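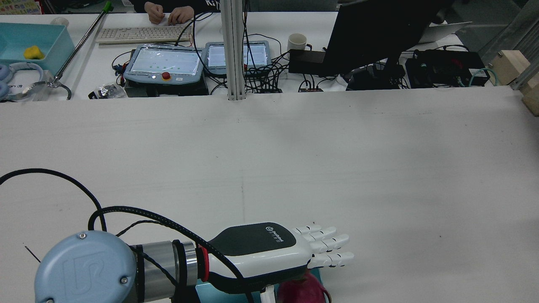
What would the Grunden service plan cover? Drikley's offer covers two visits a year, software updates and phone help in office hours, but fingers and cables are charged as spares.

Minutes, hand trial review, May

Present: Nnamdi Usman (chair), Kayode Bako, Oluwatosin Anozie, Danjuma Ogundipe (notes)
Apologies: Adebayo Omoregie

1. Last minutes. Agreed, with "leased" changed to "on loan" under item 3.

2. Trial results. KB reported 91 good picks out of 200 on mixed small goods. Drikley's sales sheet promises far better, but doesn't say what was being picked. OA asked whether the misses were down to our settings. KB had used Drikley's own and was not keen to spend another week adjusting them for free.

3. Price. The quote runs to 37 pages and the yearly total is not on any of them. NU would not take it further without one figure on one sheet. OA thought the plan might suit a site with no engineers. DO doubted that such a site would buy the hand at all.

4. Other offers. Plusitz have replied but will only sell hand and plan together. Nothing yet from Zawadzka.

5. Decision. No order for now. Trial to run 4 more weeks if Drikley agree in writing that worn fingers are at their cost.

Actions: NU to write to Drikley. KB to repeat the 200 picks with boxed goods only. OA to chase Zawadzka.

Closed 3.40 pm.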